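## 4. Setting up a room for bed work

Read this section before your first shift with the hand gripper. The supplier's guide, from Skostico, covers the tool in two pages and the bed in one line. These steps were put together by the housekeeping staff at Holmgren who carry it.

The stated aim is that recorded bed-making will one day let a machine take over the heavy lifting. Perhaps it will. For now the work is still done by you, with a tool in your hand, and a bed takes longer than it did before. Plan your round to suit.

1. Check the room sheet. Work only in rooms marked for recording.
2. Look over the gripper. All four screws on the upper face should be flush. Do not tighten them yourself.
3. Tug the strap on the sensor module gently. If it slides, stop and swap the tool.
4. Open and close the fingers twice with nothing between them.
5. Clear bags, clothes and small items from the head of the bed. Put them where the guest will find them.
6. Start at the pillow. Hold the tool over the bed with the fingers nearly closed, pause, then begin.
7. Smooth the sheet from the pillow end down. Work folds out towards the side you are standing on.

**Note:** Patterned sheets are allowed. The Skostico guide says they make no difference. We have yet to see anything that backs this up, so write "patterned" on the room sheet anyway.

**Caution:** Do not swap hands halfway through a bed. If your wrist aches, put the tool down and finish by hand. An unfinished recording is not a fault and must not be logged as one. 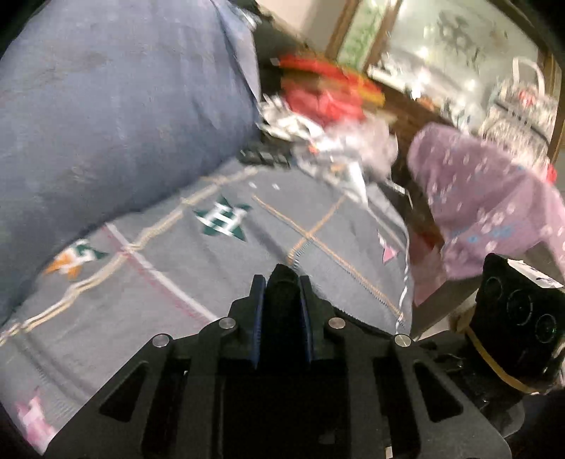 *Fig. 4 - Gripper over the bed before step 5, fingers nearly closed.*

8. When the bed is done, return the tool to its tray and enter the room number.

**Note:** The target is 100 beds per tool in June. It was set without asking the people who make them. Meal breaks come first, and time spent on steps 2 to 4 counts as working time - put it on your sheet.

For charging and storage, go to section 5.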